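Home / Equipment for Loan and Purchase / Climate Control

Keka Portable Dehumidifier

Availability: loan and purchase
Supplied by: Van Rooij
Suitable for: storerooms, reading rooms, vestries, parish and club archives
Not suitable for: unheated barns, containers, rooms with standing water

The Keka is a portable refrigerant dehumidifier for small rooms in which papers, textiles, pictures and household objects are kept. It is the standard unit in the Flurinau Equipment Service and has replaced the older Drotton cabinet model, which is no longer lent out. Members who still hold a Drotton on long loan may exchange it at the Flurinau depot at no charge.

Damp is the most common cause of loss in small collections. Paper swells and cockles, adhesives soften, metal fittings corrode and mold establishes itself in places that are seldom opened. Most of this takes place slowly and without any leak or flood. A room may feel perfectly comfortable to a visitor and still be too damp for the material stored in it. For that reason every loan of a Keka includes a dial hygrometer, and members are asked to take readings for one week before the unit is switched on.

General description

The unit draws room air through a washable filter at the rear, passes it over a cooled coil and returns it through a grille at the top. Water collects in a removable tank at the front. When the tank is full, the compressor stops and a red light shows on the control panel. The unit does not restart until the tank has been emptied and pushed fully home.

The humidity setting is chosen with a single dial. The compressor switches on when the room rises above the chosen level and off again when it falls below. The fan has two speeds. The lower speed is recommended for rooms in which people are working, and the higher speed for the first days in a room that has been closed for a long period.

Specifications

Tank capacity: 16 pints
Weight, empty: 40 pounds
Power cord: 10 feet, grounded plug
Continuous drain: hose connection at rear, hose included
Controls: humidity dial, two-speed fan switch, tank light
Casing: white, on four casters, the front two with brakes
Included: hygrometer, drain hose, spare filter, printed instructions, record sheets

Placing the unit

The Keka should stand upright on a level floor, with a clear hand's width behind it and nothing resting on the upper grille. It should not be placed in a closet or directly against shelving. Doors and windows should be kept closed while it is running. If the room has a chimney or an air brick, please do not seal it; speak to the Service first.

A unit that has been carried on its side must be left standing for a full day before use. This applies also to short journeys by car.

Preparing stored material

Drying a room too quickly can do as much harm as leaving it damp. Wooden frames may split, veneers may lift and painted surfaces may flake. Members should lower the setting in small steps over several weeks. Objects that already show mold should be kept apart from the rest and reported to the Service before any cleaning is attempted.

Boxes may remain on their shelves while the unit is in use. Those standing directly on the floor should be raised, and any that have become soft or stained should be replaced. Jewelry and small metal items are best kept separately from paper.

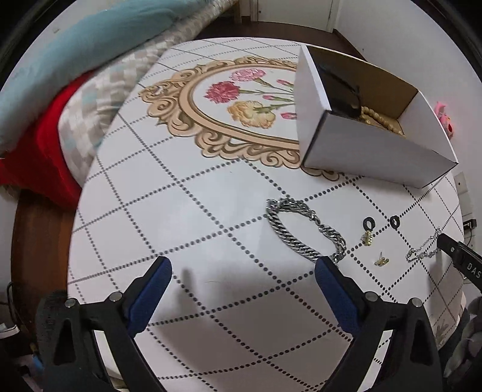
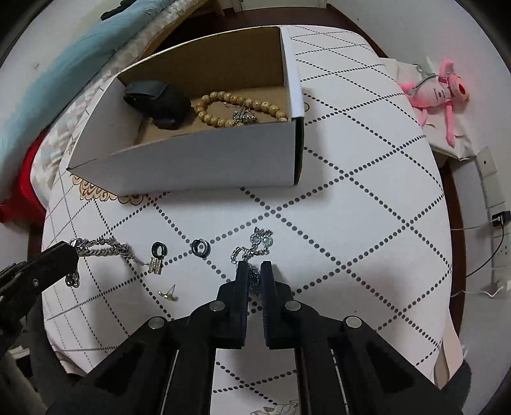
Open cardboard boxes on a patterned table.

Veerle Verbruggen
Equipment Officer, Flurinau Equipment Service

Routine care

The tank should be emptied daily during the first two weeks and afterward as required. It may be rinsed with clean water. Please do not use bleach or scented products, as the residue is carried back into the room. The filter is removed by pulling the tab at the rear, washed in lukewarm water and dried completely before it is replaced. In a dusty room this will be needed every month – in most other rooms, once a season is sufficient.

The coil is serviced by Van Rooij between loans. Borrowers should not open the casing. A thin layer of frost on the coil in a cool room is normal and clears by itself. If frost is still present after a day, switch the unit off and contact the Service.

Record sheets

Readings are entered once a day, at the same hour if possible, together with a note of anything unusual: a door left open, a public event, heavy rain, work by a plumber. Completed sheets are returned with the unit. They are used by Siebe Dewulf, who advises members on storage conditions, and copies can be provided for insurance purposes on request.

Loan conditions

Loans are open to all member organizations and run for one season, with one extension where no other member is waiting. Demand is highest from June onward, and early application is advised. A refundable deposit of 100 euros is payable on collection. The borrower meets the cost of electricity and of any damage beyond ordinary wear.

Two people are needed to lift the unit into a vehicle. Depot staff will help with loading, but cannot deliver. Collection is by appointment with Stijn Segers, Depot Manager.

Purchase

Members wishing to keep a unit permanently may order a new one through the Service at the agreed member price. Delivery from Van Rooij takes about 10 working days. Units returned from loan are sold from time to time – these have been serviced and carry a shorter warranty, stated on the invoice. Orders and invoices are handled by Donal Ó Riain, Purchasing.

Related equipment

Dial hygrometer, single
Replacement filter for Keka
Drain hose, extended length
Shelf risers
Record sheets, pad

Page last reviewed January 18, 2024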